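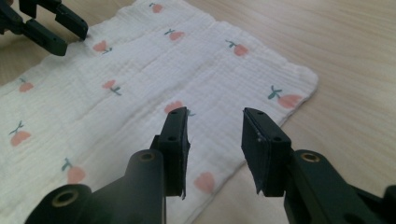
Grellness Manipulation Group, Cloth Handling Notebook

September 13, 2018

Folding demos by hand all day, and I'm really pleased with how they feel now! Started with the peach muslin. It's lovely stuff to practise on: thin, crinkly, and it shows up every clumsy pinch. Heather's tip was to come in low with both grippers open and only close once the pads are nearly at the table. Tried it, and I'm a convert. You stop chasing the cloth about. The scalloped hem is a good place to grab, as long as you take a decent bite (go too shallow and you just pluck at the puckers).

Things to keep the same between demos, for Toàn and anyone else taking a turn:
Start with the cloth spread out and the grippers open.
Don't tidy a crease with your bare fingers. If it needs smoothing, do it with the jaws so the robot gets to learn it too.
Pause for 2 seconds at the end, hands still.

Moved on to the white towel after that. Completely different animal! It's thick enough that the folded bundle keeps its shape and you can nudge it square from the sides, one jaw each side. I want far more of those little squaring-up moves in the Plakidum set, we've hardly any from April. 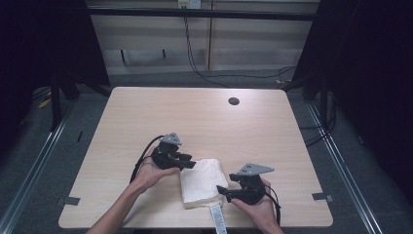
White towel, folded, one gripper in each hand. Tag end towards the operator.

Running total is 2,852 demos across all cloths. Aminu wants to try training on muslin alone first, then adding the towel, and I can't wait to see what it makes of those corners. Ewan to check the cable on the left gripper, it tugs a bit when I reach across.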